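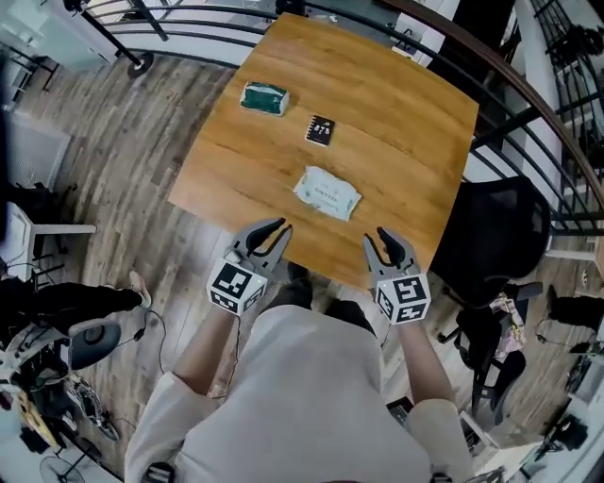

Flunomton Robotics Club -- Questions We Get a Lot

The Flunomton club teaches people to teach robots, a slower hobby than it sounds. Members pick up ordinary things by hand, over and over, and the recordings go into our Hekeno training set. If you were hoping for lasers, the table currently offers a sponge, a small black notebook and a crinkly white packet. The packet is the hard one.

Do I need to know how to code?
No. You need two hands and some patience. Coding starts in September, for those who still want it.

How long is a session?
Two hours. Your forearms will suggest stopping sooner.

What counts as a good recording?
Move at a normal speed, close the fingers fully, and let go before you pull away. Flourishes get deleted. So does anything where you chat to the packet. 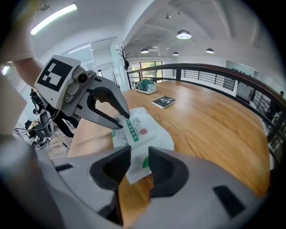
Bad takes are fine, by the way. Mark them bad and keep going. Our set has 1,113 recordings in it, and a good many more went in the trash.

Is there a quota?
New members do 100 recordings before they get a say in choosing the next task. This has not made the tasks more exciting.

Is there a minimum age?
18, or come with a parent who is willing to work.

Do you compete?
Yes, in the Lynch Tabletop Challenge, student division. Last year our robot folded a towel into a shape the judges called "present."

Can I bring my own objects?
Please do. Nothing sharp, nothing alive, no soup.

Where do I sign up?
On the sheet at the Daltell front desk. Write legibly -- we have lost people this way.

Page updated 12 Apr 2026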